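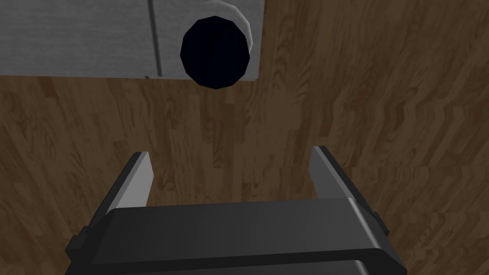
**Laundry and utility room walk-through, Flenaldale, Unit 11**
Inspected by Yee-man Hsu, 12/8/19
Marks: OK / FIX / WATCH

Last checklist was in November. Items carried over from it have a star. There are more stars than I'd like.

### Floor and walls

- [x] Floor level by the back door: OK
- [ ] Threshold strip screwed down*: FIX. Held by one screw and a good deal of faith. Two more needed, countersunk, before it takes a toenail.
- [x] Baseboards: OK. Painted over a spider at some point. Left as found.
- [ ] Gap under back door: WATCH. I can slide a pencil through. So can the weather.

### Water

- [x] Shutoff valve turns by hand: OK
- [ ] Shutoff valve labeled*: FIX. The tag says "NOT THIS ONE." It is this one.
- [x] Supply hoses, bulges or cracks: OK, replaced by the last tenant, who also left the receipt taped to the wall and the old hoses behind the door.
- [ ] Drain pan: WATCH. Dry today. Rust ring says otherwise about other days.

### Electrical

- [x] GFCI trips and resets: OK
- [ ] Panel directory readable*: FIX. Breaker 2 is marked "kitchen-ish." Breaker 31 is marked, and there is no breaker 31. Please send somebody from Irnville with a tester and a pen that works.
- [x] No extension cords in permanent use: OK. There was one when I knocked. It was gone by the time I had my coat off.

### Heat and air

- [x] Space heater cord and plug: OK. Cumov unit, tip switch works. I tipped it.
- [ ] Three feet clear around heater: FIX. Cleared to one foot, with a basket of towels holding the line. Tenant feels this is a matter of opinion. The lease feels otherwise.
- [x] Exhaust fan: OK, if loud. Passes the tissue test and fails the conversation test.

### Alarms

- [x] Smoke alarm, test button: OK. Dog now hates me.
- [ ] CO alarm in date*: FIX. Expired. Replacement has been "on order" through Thaweesak since before the last visit. I have stopped asking which boat it's on.

### Storage

- [ ] Paint and solvents in closed metal cabinet: FIX. Currently in a milk crate, next to the heater mentioned earlier. Moved to the shed while I stood there.
- [x] Shelf brackets into studs: OK

**Re-check:** all FIX items by the next visit. Tag for the shutoff valve is in my truck and I'll hang it myself.

Y. Hsu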